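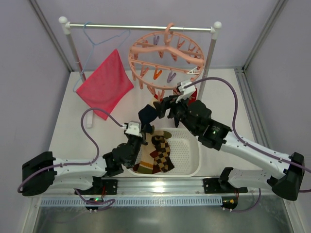 How to Dry Socks on a Round Clip Hanger (and Whether You Should Bother)

Posted 07/04/2018

I put off buying one of these for years. The round hanger with the little clothespins looked to me like a solution to a problem I had already solved by throwing socks over the back of a chair. Then the chair got used for sitting, and I gave in.

Most of what gets written about clip hangers is nonsense, in my opinion. They will not make your socks last forever and they will not stop the washer from eating one of each pair. What they do is put a lot of small things on one hook, and if you have a small rack and no yard, that is worth something.

What you need

A rack with a single horizontal rod that stands up by itself. A round clip hanger with a big hook. One ordinary thin hanger for anything flat. That's the whole list. The Roddale catalog will try to sell you a sock sorting tray to go with it. Skip it.

My own hanger has 18 clips. I have seen bigger ones, and I don't trust them on a light rack.

Step 1. Set up the rack before you open the washer

Put it on a level surface and push down on the rod with your hand. If it rocks, move it. I used to do this after the laundry was already hanging and I don't recommend that order.

Step 2. Check the clips

Squeeze each one. Cheap springs go weak and you want to find that out now. I bought a bag of spares from Whitcombe and 2 of the 14 were useless right out of the package, so test the new ones too. Mixed colors are fine. Anyone who says you need matching clips is selling clips.

Step 3. Hang the flat cloth first

Washcloths and small square towels go on the thin hanger, at one end of the rod. You will read that a cloth must hang perfectly square. I let mine hang by a corner, in a diamond, and I can't see that it dries any worse. It does take up more height that way, so make sure the bottom point clears whatever is underneath.

Step 4. Hang the round hanger next to it

Hook it over the middle of the rod with some room to turn. If the ring touches the cloth, slide one of them over. A little overlap won't ruin anything, but two damp things pressed together stay damp.

Step 5. Clip the socks

Shake each sock out hard and pull the toe straight. Then clip it.

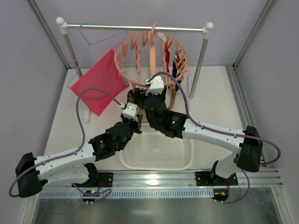
Spread the weight as you go. One thick sock on the right and nothing on the left and the whole ring tips, and then everything slides toward the low side. Put the next heavy one across from it. Thin socks can go in the middle on the crossbars.

Don't clip a sock while it's still bunched up. I know it is faster. You'll be taking it down again tomorrow to do it properly.

Toe up or cuff up?

People get very worked up over this. The claim is that clipping the cuff stretches the elastic. Maybe it does. I clipped one way for all of July and the other way the month after, and I could not tell the socks apart. I go by the toe now out of habit. If the sock is a loose knit, use a clip with smooth jaws whichever end you pick, or you will get a dent in the fabric.

Should pairs hang together?

It helps when you're taking them down, I'll admit that. It does nothing for the drying. If balancing the ring means splitting a pair, split the pair.

How long does it take?

The card that came with my Skison rack promised dry socks overnight. Thin ones, sure. For thick cotton I allow 18 hours indoors, and in humid weather I don't believe any number at all. Feel the toe and the heel. The cuff will lie to you.

Taking it all down

Squeeze the clip open. Do not yank the sock, that's how the clips come off the ring and roll under the dryer. Then fold the rack, if yours folds without a fight. My old Mollance never did.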